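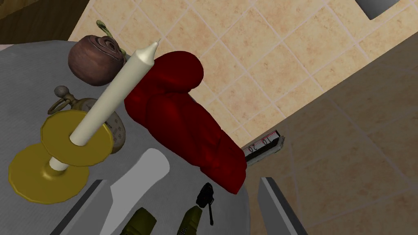 Got to the lab at 10 and stayed until the building closed. The class project is still the cluttered table in the simulator. I want the arm to go for the candlestick first and leave the pocket watch alone. Set the run limit to 600 steps and changed the approach angle twice. Saved both versions under Brosus. Write-up is half a page so far. 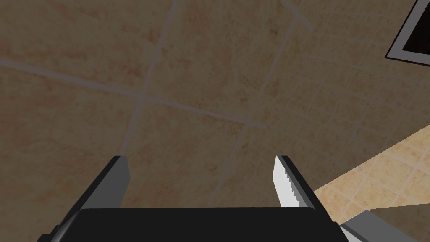

Flotolholm, June

Worked on the gripper view over the tile floor. The shadow edge on the right finger is jagged, so I need to look at the light settings. Bus home, soup, bed.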